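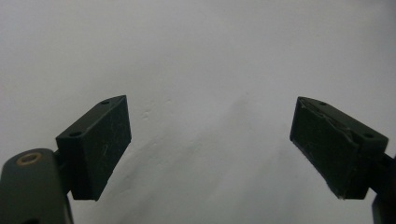

The shared workshop in Bernolville has finished the mechanical side of Bririer, a two-finger gripper on a hand-held grip, and is now working on the pads. Each finger carries a rectangular block with two small screw holes along its top edge, and the arm segments are green plastic. The pad layer on the right-hand block is worn and peeling, with frayed edges and gray scuffed patches, while the left-hand face has only fine scratches and a few scuffs. A brass-colored ring insert sits in the rounded top of the left arm segment.

The pads on both fingers went through 500 closing cycles on a set of test blocks before they were inspected. The workshop log puts the first lifting at the right-hand pad at cycle 160, starting from a corner. The group suspects the adhesive and a slight difference in the closing angle between the two fingers. A second run with the pads swapped left to right is meant to separate the two causes.

The drawings are a reworked version of the Matoušek layout, an earlier design kept in the workshop's files. Changes include a shorter link behind each block and a wider opening. One finger takes 36 hours to print at the settings used, so the group plans to keep the present fingers and replace only the contact layer. Two candidate materials have been cut: a thin rubber sheet and a softer printed pad held by screws.

The grip will later be matched by a motorized version for the workshop's bench arm, using the same fingers. Parts for both have come to 579 dollars, paid from the shop's tool fund. The motor mount is drawn but has not been printed.

The workshop in Bramberg, which is building a second set from the same files, has asked for the pad results before it orders material. Drawings and the cycle log can be read at the Bernolville shop during open hours. The motorized version is scheduled for its first bench run in October.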